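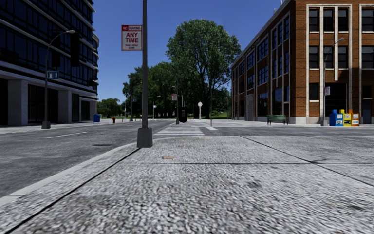
Maintained by the Drandel sidewalk kit team

Drandel Corner Kit: README

Thank you for downloading the Corner Kit, and welcome! If you already own a sidewalk delivery robot, or you're only thinking about one, this package lets you practice on a simulated street corner before anything with wheels goes near a real curb. We've been using it in-house for a good while, and it's a real pleasure to finally have it in a shape we can hand to other people.

What you get

One downtown intersection, fully rendered, with an office building of dark glass on one side and red-brown brick on the other. The sidewalks are wide and the concrete has a coarse, pebbly finish, which we fussed over for longer than we'd like to admit (the first version looked like wet cardboard). There's a striped crosswalk, a NO PARKING sign on its pole right at the curb, and the usual street furniture to steer around: a bench, a fire hydrant, a mailbox, newspaper boxes and a trash can. Trees fill in the far end of the street.

The base map comes without people or traffic. You add those yourself from the Stullov actor pack, a separate download, and we'd suggest getting your robot comfortable on the quiet version first.

Also in the package:
900 practice routes, sorted from easy to rather mean
11 lighting presets, from early morning to dusk
A sample controller called Nitero, which you are welcome to take apart
A short scoring script

Getting started

Unpack the folder, open the settings file and put in the width and top speed of your own robot. Then run the starter route called Sauerland. It takes some 9 minutes on our office machine, and it will write a small report next to the settings file when it's done. If the report is empty, check the width first. It wants centimeters, and we have all typed inches at least once.

Known issues

Poles are solid, but the small print on signs is only a texture and can't be read by a text detector, so please don't score your robot on it.
Expansion joints in the sidewalk are drawn on and have no depth. Wheels won't bump over them yet.
The dusk preset is slow on older graphics cards.

License and support

The kit is free for classroom and hobby use. Companies need a seat license, and each one covers three machines. We read the support inbox every Wednesday, and we're always glad to hear from you, even if it's just to tell us which route made your robot give up. The next update is planned for May and should bring joints with proper depth.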